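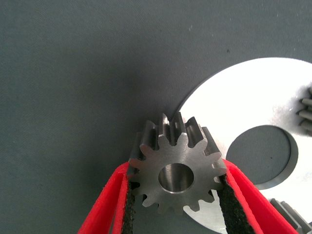

Magazine > Workshop > Parts and Materials

Features Columns Back Issues Subscribe

May
By Jeanine Maes

Small Gears, Cut to Order

A spur gear is the plainest gear there is. The teeth run straight across the rim, parallel to the bore, and two of them side by side will carry motion from one shaft to another as long as the shafts are parallel. Most people who repair old equipment learn on spur gears, and plenty never need anything else.

Valdis Kuusk has been cutting them for most of his working life. His shop, Prutato, turns out some 700 small gears in a normal month, nearly all for customers who want a handful of one kind. A bakery sends in a stripped gear from a dough sheeter. A man restoring a printing press sends a paper tracing and a check. Kuusk prefers the broken part, even in pieces.

"A drawing tells me what somebody wanted," he says. "The old gear tells me what was in the machine."

He starts with the bore. If the hole has worn oval, new teeth won't help, and the shaft is probably worn too. Then he counts the teeth, measures across the tips and works out the pitch. Older American machines usually follow inch sizes and European ones use the metric module system, but a repair made decades ago can leave both in the same housing. He has seen gears forced together that way. They run for a while and they are loud.

Bore, Face and Edge

The teeth get the attention, but a lot of shop time goes into the rest of the gear. The bore has to be round, centered and the right size for its shaft. A small chamfer at the mouth of the hole helps the shaft start straight. The face can be left with faint rings from the lathe. Customers sometimes ask to have it polished and Kuusk will do it for a charge, though he tells them it makes no difference to how the gear runs.

Burrs are a different matter. Each pass of the cutter can leave a thin lip of metal on the far side of the tooth. Left alone, it breaks off inside the gearbox and travels around in the grease. Prutato takes burrs off by hand with a file and then a stiff brush. It is slow work on small teeth, and it is the first thing a new hire is taught.

Turning the Corner

Bevel gears are where the orders get harder. The teeth sit on a cone, so a pair can turn motion through an angle, usually a right angle. Hand drills use them. So do some sewing machines and the heads of many angle grinders.

A spur gear will tolerate a small error in how deep it sits on its shaft. A bevel gear won't. Move it a hair too far in and the teeth bind, too far out and they touch only at the tips. Kuusk sets the position with thin steel shims and checks the contact with marking compound, a colored paste brushed onto the teeth of one gear. Turn the pair by hand and the paste transfers wherever they meet. He wants the patch near the middle of the tooth. If it sits at one end, a shim comes out or another goes in.

He also sells bevel gears in sets, and the blanks for a set are cut from the same bar. The one he is asked for most often is listed in his catalog as 727. A customer named Tamošiūnaitė, who rebuilds hand-cranked grain mills, buys it 5 sets at a time.

Laying Out the Parts

Before anything is assembled, the pieces go out on cloth. Cloth keeps a gear from rolling and saves the tooth edges from a hard tabletop, and a dark color makes bright metal easy to find. A round plate with pegs for the gears to go on can be laid flat in the middle, with the gears close by. 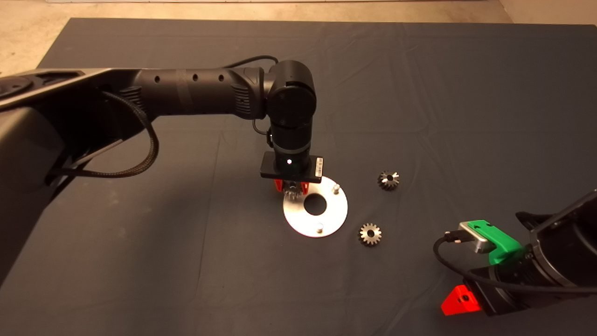
Putting a Set Together

Wipe each gear and look into the bore before it goes near a peg or shaft. Grit in the hole feels a lot like a tight fit, and pushing harder will score both surfaces. A gear of the right size should slide down with light pressure and a slight turn. If it tips, lift it off and start again.

When the second gear goes on, rock it a little until its teeth drop into the gaps of the first. Then feel for backlash, the small amount of free play between the teeth. There should be some. With none at all, the gears will heat up and wear fast.

Turn everything through several full revolutions by hand. A tight spot that comes back once per turn usually means one gear is off center or has a nick in a tooth. Mark the spot with a felt pen and look at it under a lamp.

Grease comes last. Kuusk uses a light coat, worked in with a brush, and wipes off whatever squeezes out at the ends. Orders for single gears take about 3 weeks, longer for bevels.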